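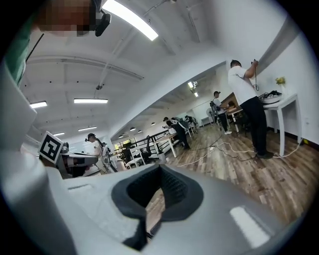

Riet Nijs
Contributing writer, Brambridge

My council wants to close the tool shed at the end of my street. It is a brick shed with a roller door, and for eight years anyone with a library card has been able to borrow a ladder, a drain snake or a belt sander from it. The proposal is to move the lot to the new service centre at Puvovcombe, a bus ride and a fair walk away, where there is more parking and longer hours.

I think this is a mistake, and the longer hours don't change my mind.

People borrow a tool when something has gone wrong. The gutter has come down, the laundry door has swollen shut, the tap won't stop. They need the thing that afternoon and they need it close enough to carry home. A ladder does not go on a bus. If you have a car and a roof rack you can get to Puvovcombe easily enough, but if you have a car and a roof rack there is a fair chance you own a ladder already.

The council's paper says the shed costs too much for the number of loans it makes. I have read the paper twice. It counts loans and it counts floor space, and it leaves out the part of the service I have used most, which is asking. Matilde Salgado has run the desk for most of the shed's life. I went in once for a hammer drill and came out with a packet of adhesive hooks after she asked what the wall was made of. That visit went down as no loan at all.

There is a fair argument on the other side. The shed is damp in winter and some of the tools have suffered. The roller door is heavy and the step is no good for anyone with a pram or a walking frame. My neighbour Florêncio Coelho supports the move for that reason, and he is right about the step. But a ramp was quoted at $500, and that is a long way short of a case for shifting the whole collection to another suburb.

I would also ask what happens to the building. The paper says it will be "considered for alternative community uses", and I remember the same words being used about the baby health centre on Marinho Street. It has been boarded up for nine years and the lawn gets mown at Christmas.

Keep the shed open, fix the step and put a heater in for the winter. If Puvovcombe needs a tool library as well, start one there with the big gear - the trailers, the rotary hoe, the concrete mixer - that people have to fetch by car anyway.

Submissions close at the end of October. The form is on the council website under Property, and there are paper copies on the desk at the shed, next to the drill bits.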